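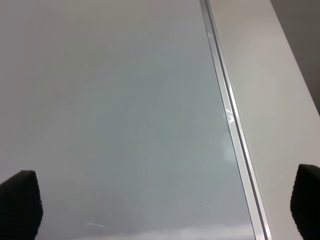

Rogelio Tiongson thinks I should quit sourdough and take up something with a shorter feedback loop, like archery. He left this under last month's post, along with the news that his own starter has been alive for years and that he feeds it "when I remember." I have read that comment several times and I'm not over it.

For anyone new, the situation is as follows. In November I decided to bake all our bread at home, on the theory that it would be cheap and calming. I bought a scale, a Dutch oven, a banneton, a lame (it's a razor blade on a stick) and a book by a man who lives on a hillside and mills his own rye. I have not yet worked out the price per loaf and I would ask my wife not to either.

The starter is named Udano, after the ferry we were on when I read the first chapter. Udano gets 100 grams of flour and 100 grams of water every morning, and I throw most of him out first, a step I still find upsetting. The book says the part you throw out can go into pancakes. We have had a great many pancakes. My daughter now asks, before sitting down, whether they're "the sour ones."

Rogelio's real point, once you dig past the archery, was that I'm using too much water. The book's basic loaf takes 400 grams of flour and 300 of water, and he says that a beginner in a cold kitchen should hold back a good splash of that and add it later, or never. I wrote back that the book was very firm on this. He wrote back that the book wasn't going to be there when I tried to get it off the counter.
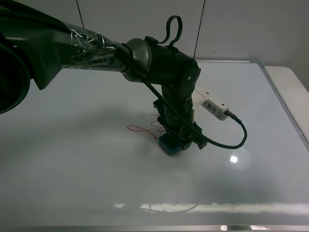 So I tried it his way, mostly to have something to complain about. I held back the splash. The dough came together in a lump I could pick up with two hands, which felt like cheating after weeks of something closer to pancake batter -- and God knows I've got a basis for comparison. I folded it four times over the evening, with the timer on my phone going off through the whole of a movie that nobody else in the room needed paused.

It went into the fridge overnight next to the leftover chili. At six in the morning I turned it out, slashed it with the razor stick, and got a shape on top like a question mark. I had been going for a leaf.

And it rose. Not a lot, but the loaf had a side to it, where the earlier ones had been all top and bottom. My wife had two slices with butter and said it was good, and then said it was "really very good," and I've been married long enough to know the second one was for the scale and the Dutch oven. The crust took some sawing. The inside was a bit damp in the middle, and one hole near the end was big enough that the jam went straight through to the plate.

I reported all this to Rogelio, who said damp means I cut it hot. I did cut it hot. I don't know what kind of person smells that at seven in the morning and then goes off to answer email for two hours, but I suppose it's the kind whose starter lives for years.

Next up is a rye from chapter five, which calls for 700 grams of dark rye flour and a day and a half of my attention. The grocery store has one brand of dark rye, on the bottom shelf, behind the cornmeal, and the bag I brought home has a tiny hole in the corner, so there's now a thin line of flour from the car to the kitchen. If it turns out I'll post the recipe. If it doesn't, I'm told the archery place does a free first lesson, and I've already looked up the parking.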